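**Ceneck students ask council to bring climate target forward**

A group of 20 young people from Ceneck has sent an open letter to the district council, asking it to stop the heating of public buildings with oil before the next local election. The letter was signed by 872 residents, most of them from Pesthorpe and the streets near the river.

"We were given a climate plan four years ago and we still wait for the first page of it to happen," said Vira Kovalchuk, 17, who read the letter aloud at the council meeting in December. She asked the members to publish the emissions of each building every year.

The council promised to replace the boilers in seven schools. Until now, two have been replaced. The group also wants free bus travel for pupils and an end to the plan for 710 new parking places beside the Dilar shopping center.

Council member Florian Wieser thanked the students and said he agrees with most of their demands — but the parking contract is already signed, and to cancel it would be expensive. He will propose a vote on the bus tickets in spring.

The group said it will come back to every meeting until the vote is held. 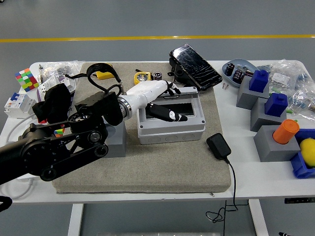 An electrical junction box with its clear lid open.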